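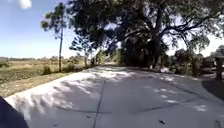
Zu Besuch in der Papiermühle Dolard

Ich habe seit Jahren einen Stapel handgeschöpftes Papier im Schrank liegen, den ich kaum anzufassen wage, und natürlich wollte ich längst einmal sehen, wo so etwas herkommt. Als die Papiermühle Dolard ihren offenen Tag ankündigte, war ich dann auch viel zu früh da. Einlass war um neun, ich stand um halb neun vor dem Tor und konnte in aller Ruhe die Tafel mit dem Lageplan auswendig lernen: Lumpenboden, Büttenstube, Trockenboden, Leimküche, Archiv. Leimküche! Allein das Wort war die Anfahrt wert.

Die Mühle gehört seit einiger Zeit Marit Lunde und Halvard Öberg, die beide aus ganz anderen Berufen kommen (sie war Restauratorin, er hat Schiffsmotoren gewartet) und den Betrieb zusammen mit vier Angestellten führen. Öffentlich zugänglich ist er nur selten, ansonsten wird gearbeitet, vor allem für Buchbindereien und für Archive, die Ergänzungspapiere brauchen. Marit Lunde begrüßte die erste Gruppe, verteilte Schürzen an alle, die später selbst schöpfen wollten, und schickte uns die Treppe hinauf.

Oben auf dem Lumpenboden riecht es nach Leinen und ein wenig nach altem Wäscheschrank. Hier werden die Stoffe sortiert, nach Faser, Farbe und Abnutzung. Mir war völlig neu, wie wichtig die Abnutzung ist. Ein Bettlaken, das dreißig Winter lang gewaschen wurde, liefert offenbar viel weichere Fasern als neues Leinen, und Åsmund Engebretsen, der am Sortiertisch saß, konnte das mit den Fingern vorführen: Er rieb zwei Streifen nebeneinander und ließ uns blind raten. Ich lag zweimal falsch. Knöpfe, Haken und dicke Nähte werden abgetrennt, und zwar an einem Messer, das senkrecht im Tisch steckt und über das man den Stoff zieht. Die Knöpfe wandern in ein Glas, das auf der Fensterbank steht. Kinder dürfen sich einen aussuchen. Erwachsene auch, wenn sie fragen. Meiner ist aus Perlmutt.

Gekocht wird der Stoff in einem Kessel im Anbau, der an diesem Tag kalt blieb. Schade, aber verständlich, mit so vielen Leuten im Haus. Dafür lief der Holländer, und der ist für mich das Herzstück der ganzen Anlage. Wer noch nie einen gesehen hat: Man stelle sich eine große ovale Wanne vor, in der das Wasser mit den Stofffetzen im Kreis läuft, immer wieder unter einer Walze mit Messern hindurch, stundenlang, bis aus den Fetzen ein Brei geworden ist. Die Maschine stammt von der Firma Zoltis, das Schild mit dem Namen sitzt noch an der Stirnseite, mehrfach überstrichen, und sie macht ein Geräusch wie ein Güterzug in der Ferne. Halvard Öberg stand daneben und schraubte im Gespräch ständig an der Walze herum, immer nur eine Winzigkeit. Der Abstand zwischen Walze und Grundwerk entscheidet, ob die Fasern geschnitten oder gequetscht werden, und gequetschte Fasern verfilzen besser. Er hört das. Ich habe mich danebengestellt und es auch versucht, und nach ein paar Minuten meinte ich wirklich, einen Unterschied zu bemerken, eine Art Brummen unter dem Rauschen.

Zwischendurch schöpfte er mit einem Glas etwas Stoff ab, verdünnte ihn mit Wasser und hielt ihn gegen das Fenster. Gute Fasern schweben wie Nebel, schlechte bilden Flöckchen. Das Glas ging herum, und ein Herr neben mir wollte allen Ernstes wissen, ob man das trinken könne. Halvard Öberg fand die Frage gut und die Antwort war nein.

Dann die Büttenstube. Elibariki Biwott arbeitet hier als Schöpfer, und ich hätte ihm den ganzen Vormittag zusehen können. Er taucht die Form fast senkrecht in die Bütte, kippt sie unter der Oberfläche in die Waagerechte, hebt sie heraus und gibt ihr einen kurzen Ruck nach rechts und links und einen nach vorn und hinten. Das dauert ein paar Sekunden. Wenn der Ruck zu spät kommt, liegt der Stoff schon fest und das Blatt wird wolkig, kommt er zu früh, läuft alles zum Rand. Danach nimmt er den Deckel ab, den losen Holzrahmen, der den Rand des Bogens formt, und reicht die Form weiter an Maj-Britt Brekke, die gautscht. Gautschen heißt, den nassen Bogen mit einer wiegenden Bewegung auf einen Filz abzulegen. Sie rollt die Form gewissermaßen ab, von einer Längskante zur anderen, und der Bogen bleibt liegen, glatt, schwer und glänzend. Filz darauf, nächster Bogen. Die beiden haben zwei Formen im Umlauf und nur einen Deckel, und sie reden dabei über ihre Einkäufe, ohne je aus dem Takt zu kommen.

Ein Stapel besteht in Dolard aus 28 Bogen. Mehr trägt der Filz wohl schon, aber die Presse zieht dann ungleichmäßig, und die untersten Bogen bekommen, so Maj-Britt Brekke, »Falten wie nach dem Mittagsschlaf«. Beim Pressen durfte die ganze Gruppe an die Stange. Es ist eine Spindelpresse, die man zu viert dreht, und wenn gar nichts mehr geht, geht immer noch eine Vierteldrehung. Das Wasser schoss an allen Seiten heraus und lief über die Rinne im Boden ab. Wer zu nah stand, hatte nasse Schuhe (ich hatte nasse Schuhe).

Und dann durften wir selbst! Die Besucherbütte ist kleiner und auf Hüfthöhe angebracht, und die Form hat Postkartengröße. Mein erster Versuch bekam in der Mitte ein Loch, der zweite war an einer Ecke so dick wie Pappe. Elibariki Biwott korrigierte nichts außer meinen Ellbogen, die ich zu weit vom Körper hielt. Beim dritten Mal hatte ich ein Blatt. Keines, auf dem man einen Vertrag unterschreiben würde, aber ein Blatt, mit vier Kanten und ungefähr überall gleich stark. Es liegt jetzt neben mir auf dem Schreibtisch und hat sich beim Trocknen ein bisschen gewellt. Ein Mädchen von vielleicht acht Jahren hat es übrigens beim ersten Mal geschafft und wurde von der ganzen Schlange beklatscht.

Der Trockenboden geht über die volle Länge des Gebäudes. Die Wände bestehen aus schmalen Holzklappen, die man einzeln verstellen kann, je nach Wind. Im Januar wird hier kaum etwas trocken, da arbeiten sie vor allem im Archiv und an den Formen, im Sommer hängt dafür alles voll. Die Bogen hängen zu mehreren übereinander auf den Leinen, weil einzelne sich zu stark verziehen. Man geht gebückt darunter durch, es raschelt über einem, und es ist wunderbar warm. Ich hatte die leichteste Sorte in der Hand, 34 Gramm auf den Quadratmeter, ein Papier für Restaurierungen. Man kann eine Zeitung hindurch lesen. Gleich daneben hing das Gegenteil, ein grober Karton in Graublau mit sichtbaren Fäden darin, den ein Gasthaus namens Vahidi für seine Speisekarten bestellt hat. Die Sorte heißt im Haus schlicht Menus und verkauft sich inzwischen so gut, dass sie dauerhaft im Programm ist.

Die Leimküche hielt dann leider nicht ganz, was das Wort versprach. Ein gekachelter Raum, zwei Töpfe, ein Trog. Gelatine wird erwärmt, die Bogen werden hindurchgezogen, noch einmal gepresst und noch einmal gehängt. Ohne Leim würde jede Tinte verlaufen, das zeigte uns Åsmund Engebretsen, der inzwischen vom Lumpenboden herübergekommen war, mit einer Feder und zwei Streifen. Auf dem einen stand sauber »Dolard«, auf dem anderen breitete sich ein blauer Fleck aus. Der Geruch ist übrigens halb so schlimm, wie alle behaupten.

Ganz zum Schluss das Archiv, und dafür hätte ich gern doppelt so viel Zeit gehabt. 3292 Proben mit Wasserzeichen liegen dort in flachen Schubladen, jede in einer eigenen Mappe. Marit Lunde hat einen Leuchttisch aufgestellt und legte auf, was man sich aus dem Verzeichnis wünschte. Ich habe mir Tiere gewünscht und bekam einen Ochsenkopf, einen sehr dünnen Hirsch und etwas, das im Verzeichnis als Bär geführt wird und für mich eindeutig ein Hund ist. Die Figuren sind aus Draht gebogen und auf das Sieb genäht, und wo der Draht liegt, bleibt das Papier dünner. Drähte verrutschen mit der Zeit, deshalb kann man manchmal zwei Bogen derselben Form zuordnen und sogar sagen, welcher der ältere ist. Beim Hirsch hatte sich das linke Hinterbein gelöst und war in der späteren Probe deutlich nach außen gewandert. Wir standen zu sechst um den Tisch und freuten uns über ein Hirschbein.

Ein paar praktische Dinge noch. Schuhe anziehen, die Wasser vertragen. Die Treppe zum Trockenboden ist steil und hat nur auf einer Seite ein Geländer, einen Aufzug gibt es nicht, Büttenstube und Archiv liegen aber beide im Erdgeschoss. Zum Selberschöpfen sollte man sich gleich am Eingang eintragen, mittags war die Liste schon voll. Die eigenen Blätter werden über Nacht getrocknet und auf Wunsch nachgeschickt, dafür schreibt man seine Adresse auf einen Umschlag, der selbstverständlich auch aus eigenem Papier ist. Im Laden gibt es Ausschussbogen nach Gewicht, und da würde ich zuerst hingehen. Ich kam erst am Nachmittag dazu und habe trotzdem noch eine ganze Rolle Graublau erwischt, aus der jetzt Buchumschläge werden.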